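Reading time: 4 min

# Fovville Roadside Calls

A data card for a small set of tow and breakdown records from Fovville and the two highways that leave it.

## What is in it

One row per call for help. There are 418 rows, covering one winter and the start of a spring, ending in April. Every row began as a pink dispatch slip filled out by a person who was also talking on the phone, and the handwriting reflects that.

The calls come from two yards. Drastent runs the flatbeds and takes most of the highway work. Skjelbred is smaller, sits closer to downtown, and gets the dead batteries, the lost keys and the cars parked in front of the bakery. Both yards handed over their slips in shoeboxes. Drastent's shoebox was labeled. The label said "boots."

## Files

- `calls.csv` – the main table
- `slips_typed.txt` – the notes field from each slip, typed as written, spelling included
- `places.csv` – local place names matched to an actual road and cross street
- `CHANGES` – short, and mostly apologies

## Columns

`call_id` is a plain number. It follows the order the slips came out of the box, so please don't read it as time.

`yard` is either `D` or `S`.

`hour` is the hour the phone was picked up, on a 24-hour clock. Drivers wrote down when they left, which is a different thing and lives in `rolled_hour`. If `rolled_hour` is earlier than `hour`, somebody guessed.

`problem` is one of: battery, flat, fuel, keys, ditch, wreck, overheated, other. We started out with a much longer list. It had separate codes for "ditch, shallow" and "ditch, proper," and the two of us typing could never agree on where one stopped and the other began.

`vehicle` is car, pickup, van, truck, trailer or other. The hay wagon is under other. So is the parade float.

`miles` is the towed distance from the driver's odometer. Zero means the vehicle was fixed on the spot. Blank means the driver forgot, and the longest tow in the table is 200 miles, which we checked with the yard because we didn't believe it either. The customer wanted his own mechanic.

`wait_min` is the caller's wait in minutes, where the slip has it. Waits of up to 2 hours are normal in snow.

`notes_flag` is `1` when there is something in the notes worth reading.

## How it was made

We typed the slips by hand, in the evenings, in the back office at the Ostberg parts store, which had a heater and a door that closed. Each slip was typed once and then checked by the other person. Where we disagreed, we called the yard. Where the yard disagreed with itself, we left the field blank.

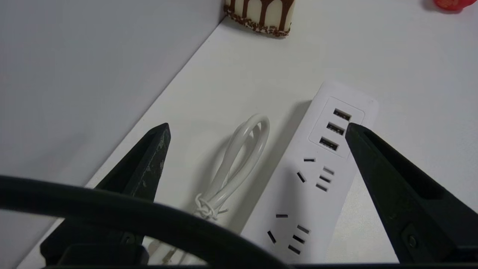 Names, plate numbers and phone numbers were dropped at the typing stage and never made it into any file. House numbers were dropped too. A few notes mentioned neighbors in terms the neighbors wouldn't have enjoyed, and those were trimmed. The trimmed spots are marked `[cut]`.

Place names took the longest. Dispatchers in Fovville give directions by landmarks, including several that have burned down. "Past the old creamery" appears often – the creamery is now a bank, and there is a second, older creamery that some drivers mean instead. `places.csv` holds our best answer and a `sure` column saying how much we'd bet on it.

## Known problems

- 18 rows have no `hour`. The slips got coffee on them, all in the same corner.
- Skjelbred stopped writing down jump starts for part of the winter because there were too many. Battery calls are undercounted, and a chart of them will show a lovely dip that never happened.
- A call that needed a second truck has two rows at Drastent and one at Skjelbred.
- "Other" under `problem` is doing a lot of work. One of those rows is a goat.
- Prices are missing. Both yards were very friendly right up to the moment we asked about prices.

## Good uses, bad uses

It's fine for teaching people to clean a messy table, for rough questions about when and where cars quit, and for practicing on short handwritten-style notes. It has been used to decide where to park a spare truck on icy mornings, and the drivers say the spot is okay.

Don't use it to rank the yards. They take different work on different roads, and the one with the longer waits is also the one that goes up the hill. Don't use it to set insurance rates for anyone, anywhere.

## Terms

Free to use and share with credit to the Fovville Roadside Calls set. If you fix a place name, send us the fix along with how you know. "My uncle says" is accepted and goes in the `sure` column as `low`.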